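Gretirska Tabletop Study: Two Arms, Two Bowls

Posted in February by Myfanwy Prydderch
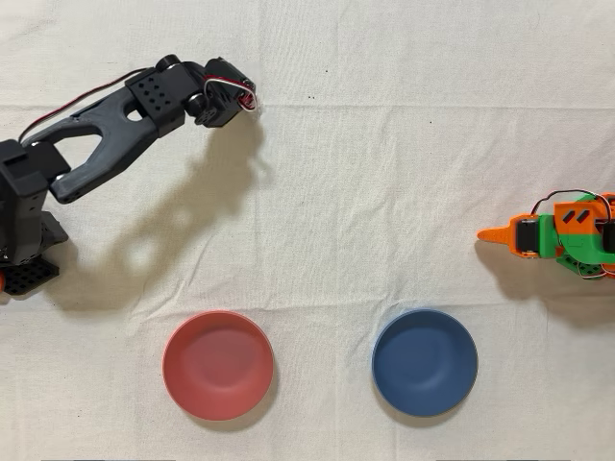

We started the Gretirska study to answer a small question. When a policy is trained on demonstrations from one arm, how much of it carries over to a second arm with a different shape, working the same table? Most of the published work we read before starting compared arms at separate stations, with separate lighting and separate cameras. We wanted both of them over the same cloth at the same time, so that the background could not be blamed for a difference in the results.

This page covers the setup and the first result. The full write-up is with Pirmin Fuchs for a last round of edits.

The table

The black arm works from the left and the orange and green one comes in from the right. The two bowls, red and blue, sit side by side toward the front, where we wanted both grippers to have a fair approach. Bowl positions are set at the start of a session and left alone until the session ends.

The surface is an off-white cloth with its wrinkles left in. Teodoro Carrillo ironed it for the pilot, and the policy trained on that data did badly as soon as the cloth was creased again. After that we stopped ironing. Shadows are left in as well. The black arm throws a wide one, and an early version of our segmentation step kept marking it as part of the arm.

The task

Each episode is one pick and one place. The operator gets a line of text naming an object and a bowl, moves the object, and brings the arm back over clear cloth. If the object lands outside the bowl, the episode is kept and marked as a failure. If an arm touches the other arm, the episode is thrown out.

Only one arm moves in an episode. The other holds still but stays in view. Ynyr Rees argued for this early on, and the rest of us came around to it when we saw how often the idle arm drew the policy's attention in the pilot runs.

Data

We recorded 1514 episodes. After removing contact between arms, dropped camera streams, and episodes where the operator followed the wrong instruction, we held back 400 for testing and trained on the remainder. A further 434 episodes from the pilot were left out of everything on this page, as the bowls were in a different place and the cloth was flat.

Eluned Hughes checked the labels. Her rule for a success is that the object is at rest in the named bowl when the gripper has cleared the rim. Objects balanced on the rim count as failures.

Method

We compared three training sets. One had left arm episodes only, one had right arm episodes only, and one mixed the two. Total episode count was matched across all three. The network and the training schedule were the same each time, and each version was trained with 8 random seeds.

Actions are given as a change in gripper position, in the frame of the table. Joint angles would have been simpler to log, but they mean nothing to an arm with different link lengths. The conversion code is called Ziltance and will be released with the paper.

First result

The mixed policy did better than either single-arm policy on both arms. We expected this for the right arm, which had the noisier demonstrations. We did not expect it for the left, and we repeated the left arm evaluation before believing it.

Transfer with no mixing was poor in both directions. A policy trained on one arm would usually send the other toward the correct bowl and then release too early or too high. Reaching carried over fairly well and the last part of the motion did not. Teodoro thinks the finger shape explains most of that. Ynyr thinks it is timing. The current data can't separate the two, so a run with matched fingers is planned.

Known problems

Calibration of the right arm drifted over long sessions. We now recalibrate at noon and again before the last block.

Wiring along the top of the arms moves a little differently from one session to the next. We have not measured whether this matters.

All instructions were written by two people and use a narrow set of words. Results with freer wording will be reported separately.

Recent items
Gough: notes on table-frame calibration
Zisovton gripper test, part two
Why we stopped ironing the cloth
Labeling rules for pick and place episodes

Contact: Myfanwy Prydderch, Gretirska project | Text and photos copyright Gretirska project | Back to top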